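4. Length, overhang and the divided tray

4.1 Background to the measure

The previous section dealt with items that fitted wholly inside the compartment in which they were kept. This section turns to items that did not. In the household survey carried out in Fosunel and Mesik, long packaged foods were the largest group of this kind, and they were also the group about which householders had most to say. Snack bars, sticks of biscuits, sachets and narrow packets of sweets are sold in wrappers that are a good deal longer than they are wide. The divided trays sold for kitchen drawers and worktops are, for the most part, made up of squares and short rectangles. The two shapes do not agree well, and the ways in which people deal with the difference are the subject of what follows.

The term "overhang" is used for any case in which part of an item lies outside the outer rim of the tray. The term "bridging" is used where an item lies over more than one compartment, whether or not it passes the outer rim. An item may do both. Earlier work on kitchen storage has tended to treat such items as misplaced, on the ground that the compartment has failed to hold them. The interview material does not support that reading in every case. Many of those interviewed regarded a packet laid across the top of a tray as put away, and were surprised to be asked about it.

The survey covered 135 households and 482 trays. Within these, 3,063 items were recorded by type, by length and by position. Visits were made by appointment, and householders were asked to leave their trays as they were. Where a tray stood inside a drawer, the drawer was opened fully before any record was made. Coding was carried out by Evangelia Tsakiris and checked by Weronika Bednarek, who worked from the written record sheets and had not been present at the visits. Differences were settled by discussion, and the coding guide was revised once, in April, to separate bridging from overhang. Sheets completed before the revision were coded again in full.

4.2 Position of the item in relation to the dividers

The position of a long item depends first on the layout of the tray. In a tray with equal compartments, the longest straight run within any one compartment is its diagonal, and householders made use of this by standing packets at a slant or laying them from corner to corner. In a tray with unequal compartments, the longest compartment tended to become the place for anything long, whatever had been intended for it. Several householders described this compartment by its shape ("the long one") and described the others by their contents.

Where the item was longer than the whole tray, the diagonal was of little help. The item was then laid over the top, usually parallel to one of the outer walls. Figure 5 shows the arrangement. The tray has four compartments, with the upright divider set slightly to the right of centre, and the packet lies over the two compartments on the right, close to the right-hand wall. Its upper end stands out beyond the top rim and its lower end beyond the bottom rim. It is therefore coded both as bridging and as overhang, with overhang entered at both ends.

Two points should be noted about this arrangement. The first is that the packet takes away access to space that it does not fill. A compartment beneath a bridging item may be empty and yet be treated by the household as full. The second is that a packet laid near a wall leaves the opposite side of the tray free. A packet laid over the middle of a tray interferes with more of the compartments, and householders who had tried both positions generally preferred the side.

The printed wrapper also has a part in this. Because the ends of the packet stand clear of the rim, lettering and pictures near the ends can still be seen when the tray is otherwise well filled. One householder in Mesik kept tea sachets upright and snack packets flat for this reason, and remarked that she chose by colour and seldom read the name. Crimped ends are less convenient. They catch on the underside of the worktop when a shallow drawer is closed, and a small number of wrappers had been folded over at the tip to prevent it.

Figure 5. A long snack packet lying across the right-hand side of a four-compartment tray, with overhang at both ends.
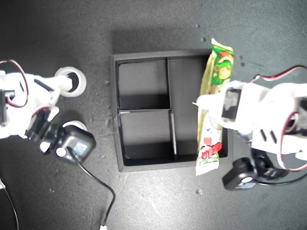 4.3 Responses of householders to overhang

Householders responded to overhang in different ways, and the same household might respond differently in different rooms. The most common response was to leave the item as it was. Trays kept on an open worktop were seldom rearranged on account of a packet passing the rim, provided that it did not reach the edge of the worktop or get in the way of a kettle or toaster. In drawers, where height and length are both fixed, overhang was tolerated only if the drawer would still close.

The second response was to alter the tray. Lift-out dividers had been taken away in a number of homes, and were often found at the back of the same drawer. The Stullden tray, which was common in Fosunel, has fixed dividers and cannot be altered in this way. Owners of that tray were more likely to have bought a second one and to have set the two end to end, with long items laid over the join. This was an unexpected use. It increased the amount of bridging while reducing the amount of overhang, and it is one of the grounds on which the two codes were separated.

The third response was to alter the item. Multipacks were opened and the single packets stored in the tray, while the outer box was thrown away or flattened. Bending of the packet itself was rare for biscuits and common for soft sweets and sachets of sauce. Some householders objected strongly to bending anything that was to be given to children, who were said to refuse a broken bar even where it was otherwise perfectly good.

The last response was to move long items elsewhere altogether, usually to a jar, a mug or an open basket. Items moved in this way were lost to the tray record and appear in the survey only where the householder mentioned them. The figures given for overhang should therefore be read as a record of what was kept in trays at the time of the visit. They do not show how many long items each home contained.

4.4 Choice of tray

Very few householders had measured the things they meant to store before they bought a tray. Those who had measured anything had measured the drawer. The usual order of events was that the tray was chosen to fit the furniture, the compartments were then given to whatever was already in the drawer, and food came later. In homes with a Christodoulou drawer unit, where the tray is supplied with the furniture, no choice had been made at all, and it was in these homes that householders spoke most freely about what did not fit.

The material and colour of the tray were mentioned more often than its layout. Dark trays were liked because they did not show marks, and disliked because crumbs in the corners went unnoticed for longer. A raised rim was valued for holding small things in when a drawer was pulled open sharply. The same rim gives a long packet a ledge to rest on, and one householder had come to treat the rim and the dividers together as a kind of shelf, with loose tea bags below and bars on top.

4.5 Limits of the record

The record is of one visit to each home. Snack foods are bought and eaten quickly, and a tray seen on the day after shopping will differ from the same tray at the end of the week. Householders were asked whether the tray was in its ordinary state, and most said that it was, but no check on this was possible. Item length was taken along the wrapper from seal to seal, including the crimped ends. A different rule, taking the length of the food inside, would have moved a number of items out of the overhang group, particularly among the biscuits, whose wrappers are often much longer than their contents.

Depth was recorded for trays but not for items. It was assumed at the planning stage that depth would matter little for flat packets, and for items lying within a single compartment this remains a fair assumption. For bridging items it is less secure, as the height of the packet above the rim decides whether a drawer will close over it. Section 5 returns to this point in relation to shallow drawers and the stacking of trays.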